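From the Robotics Club: Spring in the Simulator

If you have walked past the upstairs computer room at Lelbridge after four o'clock lately, you may have heard cheering. That was us! The robotics club has spent most of this term working in simulation, and April has been our busiest month so far, with more things going right (and more things going wonderfully wrong) than I can fit in one newsletter. I'll try anyway.

For families who are new to the club: we meet after school, we take anybody from ninth grade up, and you do not need to know how to code before you come. Some of our best people started out by drawing parts on graph paper. This year we have 34 students on the list, which is the most we've ever had, and on a good afternoon nearly all of them show up at once and we run out of chairs.

The big project this spring is the Varkier Challenge. It's a student contest done entirely in software. Each team gets the same virtual arm, the same virtual room and a set of handling tasks, and has to write the program that does them. The tasks sound simple when you read them out loud. Go to the bar. Line up with it. Close on it. Lift it, carry it to the far side of the table, put it down gently. Any four-year-old can do it with a paper towel tube. Writing down exactly how you do it, in a way that a computer will follow, has kept us busy since the end of winter break, and I have loved just about every minute.

We entered two teams. The first calls itself Cullitz, a word they made up on the bus and will not explain to me. Haruna Yoshida is the captain and Joris Prins does most of the motion code. The second team is Esfahani, named after the street where three of them live, with Mỹ Hầu and Deepak Tripathi sharing the lead. The two teams are supposed to be rivals. In practice they sit back to back and lend each other everything, including lunch.

Cullitz went straight for the bar task because it carries the most points. Their first version drove the gripper at the bar head-on and bumped it off the table every single time. (We have a recording of ten of these in a row, set to music by Joris, and it will be shown at the spring open evening whether Haruna likes it or not.) The second version came in from above and was a lot better, but it only worked if the bar was lying square to the table. Turn the bar a little and the fingers closed on one corner of nothing.

So they added a camera on the virtual wrist and began working out the angle of the bar from what the camera sees. This is real geometry, the same trig that half of them were complaining about in math class in the fall, and now they were arguing about arctangents at the whiteboard until I had to turn the lights off on them.

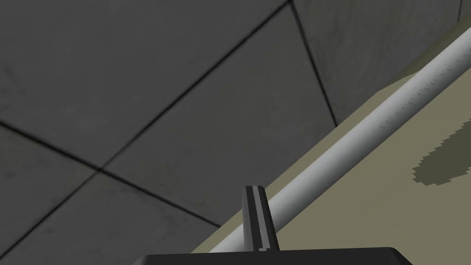
Page last updated: April, 4:35 p.m.

The wrist view looks odd the first time you see it. Everything is on a slant, because the camera tilts along with the arm, and the long gray bar runs across at a diagonal with the dark tile floor on one side and the plain beige surface on the other. You get used to it fast. The ninth graders now tip their heads to the same side without noticing when they sit down at the screen.

One thing the team learned from views like this is how many straight lines there are in a room. The bar has long straight sides, but the edge of the beige surface is straight too, and so is every joint between the floor tiles. The first line finder they wrote was thrilled with all of them. It picked the longest one it could find, announced that it had located the bar, and set off with great confidence toward a gap between two tiles. Mỹ, who isn't even on that team, was the one who suggested looking at the shading. A round bar is light on one side and fades to darker on the other, and a joint in the floor doesn't do that. Haruna tried it the same afternoon and the program stopped falling in love with the floor.

Shadows were the next headache. The dark patch on the beige surface beside the bar has a jagged, stair-step outline, and the program kept treating patches like that as things to steer around. Joris spent two full meetings on the shadow settings before deciding it was better to teach the program to live with them. I was very proud of that choice. It meant more work, and it means their code doesn't depend on a tidy picture.

As of this writing, Cullitz can line up with the bar in 35 of its 44 practice positions. The ones that are left are mostly the positions where the gripper's own finger gets in front of the bar and hides a piece of it. Their plan is to look at the bar on both sides of the finger and join the two pieces up with a bit of math, and the whiteboard is covered in it. Please don't erase the whiteboard!

Team Esfahani took another road altogether. They skipped the bar for now and have been collecting points on the sorting and stacking tasks, which are worth less each but add up nicely. Deepak wrote a small tool that replays any run at a slower speed and prints what the arm was trying to do at every step. He wrote it for himself, and within a week everyone in the room was using it. It has saved us so many hours. If your student has come home talking about "the Tripathi tape," now you know what it is.

Mỹ has been working on how the arm moves between tasks. The early motions were jerky, with a stop at every point along the path, and she wanted them to flow. She filled most of a notebook with curves, tried a lot of them, and ended up with something so smooth that people came over from the other tables to watch it go around. She is in tenth grade. I can't wait to see what she does next year.

I also want to mention our newer members, who aren't on a contest team yet and have been following their own path with Reiko Minami. Reiko graduated from Lelbridge and is studying engineering now, and she comes back to help when her classes allow. She has them building their own little rooms in the simulator from scratch: a floor, a table, a light, one thing to pick up. It's a great way in. You learn what a coordinate is very quickly when your table is upside down under the floor. One pair made a room where the gravity pointed at the door, and it took them a whole meeting to figure out why their cube kept leaving.

Parents have asked me if the students miss working with real hardware. Some do, and we still have the small wheeled robots out for anyone who wants them. But I've come around to the simulator in a big way this year. A mistake costs nothing and you can try again in seconds. Shy students try wild ideas because the worst that happens is they press reset. And everyone can work at the same time, when with our one real arm we always had a line of people waiting for a turn – and a lot of homework getting done in that line, which I suppose was its own kind of benefit.

A few practical notes. Meetings run until 5:30 through the end of the term, and the late bus is still available if you sign up at the front office before lunch. The computers in our room are slow at rendering, so if your family has a desktop with a decent graphics card that you're about to get rid of, please talk to me first. Students who want to practice at home can borrow a laptop for the weekend with a signed form. Forms are in the blue tray by the door.

We're also looking for two or three adults who can sit in as practice judges before the contest. You'd watch each team run its tasks and ask them questions about how the program works. No technical background needed. The students get very good questions from people who don't write code, and explaining the bar task to somebody's grandmother last year did more for our presentation than anything I taught.

The open evening starts at 6:30 in the upstairs computer room. Both teams will run live, Reiko's group will show their rooms, and visitors can have a go at driving the gripper by hand with a game controller. It's harder than it looks and a lot of fun. Bring younger brothers and sisters! Snacks are welcome too, as long as they stay at the table in the hallway and away from the keyboards.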